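Does a Bin on the Table Make Children Tidy Up? A Report on the Grornley Playroom Trial

Student project report, spring term
Mieke De Bruijn

Background

The claim I set out to test comes from a leaflet. Cevby, which sells storage to schools and childcare rooms, says that children put toys away faster and more willingly when the container is open, brightly colored and kept at the height where they play. The leaflet gives no source for this. It does have a drawing of a smiling child. Our course tutor suggested that I either find the evidence or produce some, and after two afternoons in the library I had found very little that I would trust.

What I did find mostly compared rooms with storage to rooms without it. Of course a room with a place to put things ends up tidier than a room with none. The harder question is whether the kind of container matters, and whether the height matters, once there is already a place for everything. That is the question in this report. I should say at the start that I did not expect the leaflet to be right, and a reader should keep that in mind when I discuss the results.

Setting and materials

The trial ran in the afternoon playroom at Grornley, where I had a placement through March. The room has low shelving along one wall, a rug, and tables where small toys get played with. Before the trial, small toys went into lidded boxes on the shelves. The boxes are labeled with words, and most of the children who use them can't read yet.

I used the small toys only: plastic animals, wooden blocks and the odds and ends that collect in any playroom. Large items, books and art supplies were left out. The full set came to 147 pieces, sorted and counted before the first session and again after the last. I kept a separate list of which pieces were animals because I suspected the children would treat them differently from blocks.

Two arrangements were compared. In the first, the lidded boxes stayed on the shelves as before. In the second, an open plastic bin was put on the table before tidying started, and the children were told that everything small went in there. Staff used the same sentence to announce tidying in both arrangements. At least, they were asked to. I heard three different versions of it in the first week alone.

Method

Each tidying period was timed from the announcement until the last small toy was put away or until five minutes had passed, whichever came first. I also marked down every time an adult had to prompt a child again, and every time a toy went somewhere other than its container. I called these "strays." A toy left on a chair was a stray. A toy in a pocket was also a stray if I saw it.

Over the whole trial I logged 1,896 separate placements, meaning one toy put down by one child in one location. I had planned to record which child made each one, but this was impossible to do with any accuracy when several children were at the table together. I dropped it after the first few sessions, which means I can't say whether a few keen tidiers did most of the work. I think they did.

The bin was always placed in the same way, with a long side facing the rug and a clear strip of tabletop on each side so that children could reach in without climbing. Toys were spread over the table and the rug before each session so that the starting point was similar. 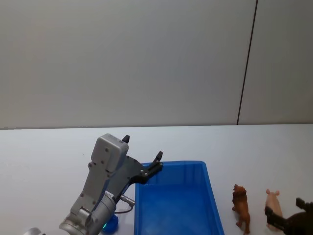
Placement turned out to matter more than I had planned for. When the bin stood close to the toys, children pushed things in by the handful. When it was an arm's length farther off, some of them started carrying pieces one at a time and others started throwing. Throwing is fast, and it made that session look excellent on the timing sheet. I have kept the session in the results but I don't think it supports anything in the leaflet.

Results

With the open bin, tidying was faster. There is no way to read my timing sheets that says otherwise. The gap was largest in the early sessions and had become smaller by the end of the month, when the bin was no longer new. I would have liked another month to see if it closed completely.

Prompts from adults told a different story. Children needed nearly as many reminders with the bin as with the boxes. The leaflet says "more willingly," and I could find no sign of that. Once a child had begun, the job was quicker. Getting a child to begin was as slow as ever.

Strays went down with the bin for blocks but hardly changed for the animals. Animals were often stood up next to the bin and left there, sometimes facing it. I asked one girl about this and she told me they were waiting. A closed box on a shelf had the same problem, except that the animals waited on the shelf.

Then there is the matter of the next morning. With the boxes, a child who wanted an animal could find one with some help. With the bin, it usually got tipped out. Staff did the sorting in the evening, and nobody was timing them. If I add even a modest amount for that work, most of the advantage disappears. A Cevby leaflet would probably not count it either.

Color

I can't say anything useful about color, although the leaflet makes a great deal of it. Our bin was blue. To test color I would have needed the same bin in several colors and far more sessions. Van Damme, the other supplier the room orders from, makes the opposite claim in its catalog and says that plain, pale containers keep children calm. Both companies sell containers in the color they recommend.

Weak points

The sessions were not in random order. The bin came second, so the children had also had more practice by then. I did the timing myself and knew what I was hoping to see. Staff knew too. The room had 100 percent adult supervision during tidying, which would not be the case in most homes, so I wouldn't apply any of this to a family living room.

A fellow student ran a shorter version at Nirkum with older children and got a smaller difference in time. Her toys were mostly construction pieces, though, and her container had a lid that stayed off, so the two trials can't simply be put side by side.

What I would do next

I would alternate the arrangements from one session to the next, have someone else hold the stopwatch, and time the adults' sorting as part of the job. I would also try two smaller open bins, one for animals and one for everything else, with a picture on each. The room has asked to keep the open bin on the table for blocks. The animals have gone back to their box on the shelf, and the staff are making a picture label for it.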